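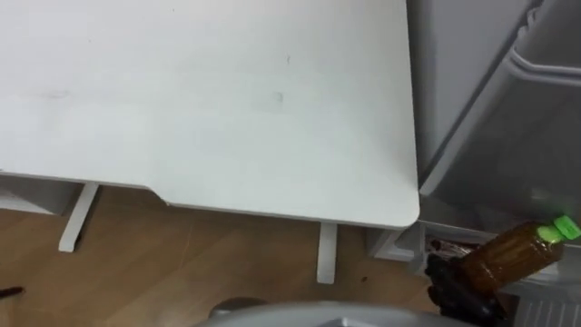
A reader wrote in to say that I'd given up on my sourdough starter far too soon, and that a fortnight of sulking in the jar is perfectly normal in a cool kitchen. Well, I took the telling-off to heart, and I'm glad I did!

I'd been feeding mine with the plain white from Ellico, a heaped spoonful every morning with a splash of tap water, and getting a few sad bubbles and a smell like old trainers. The advice was to swap half of it for rye, so off I went to Bloxham on the bus (40 minutes each way, and I missed my stop coming home) and came back with 2 bags from the mill shop. I could only carry the two, or I'd have had more.

By the weekend it was climbing up the jar. My first loaf was flat as a slipper, I'll admit, but the second had a proper crust and weighed 472 grams once it had cooled, and we ate the lot with butter and my neighbour's plum jam before anybody thought of making lunch.

I'm going to try the seeded one from the Miren recipe booklet next, if I can find where I put it. It wants an overnight prove in the fridge, so I'll have to move the milk.

Filed under: Baking, Home, Small Triumphs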